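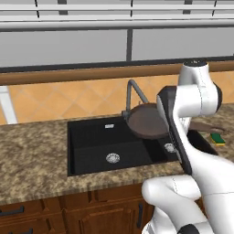 Simulated kitchen task: a white robotic arm with a black gripper holds a frying pan upright over a double-basin sink.

Cevix to Show Simulated Kitchen Handling at Godmont Open Day

GODMONT, 25 Jun 2025 – Cevix will open its robotics test facility in Godmont to trade visitors and local schools for one day next month. The program centers on household handling tasks that are developed in simulation before they are tried on physical equipment.

Visitors will be able to follow complete task runs on two large displays in the main hall. Each run is computed live. The operator sets the starting position of the objects, starts the control software and leaves it to plan and carry out the motion. Runs that fail are logged and shown to the end in the same way as runs that succeed.

The demonstration set consists of 42 tasks, 19 of which take place in a kitchen. The kitchen group includes moving cookware at the sink, opening drawers and cabinet doors, and placing items on a counter. Pans are among the harder objects in the set. The weight sits away from the handle, and a small error in grip angle becomes a large error at the far rim. Contact with the edge of a sink or a faucet also has to be modeled closely enough for the result to be of use later.

The simulated kitchens were prepared with Engelhardt, which supplied the room layouts and surface data. Layouts differ in counter height, sink position and cabinet arrangement. Cevix changes the lighting and surface finishes between runs so that the control software does not come to depend on a single room.

The contact model in use at the open day was released internally in April. It replaces an earlier version that treated all rigid objects as having the same surface friction. The facility has since completed nearly 700 hours of simulated kitchen work with the new model.

A second part of the program, run jointly with Pinov, covers the transfer of software from simulation to hardware. Engineers will explain how joint limits, motor delay and sensor noise are measured on a physical arm and entered into the simulation. Printed task sheets listing the start conditions and pass criteria will be available at the entrance.

Admission is free. Registration is required for groups and for the technical session with Pinov. Groups should state any access needs when they register. Recording is permitted in the main hall only.

Registration forms and directions are available from the Cevix press office in Godmont.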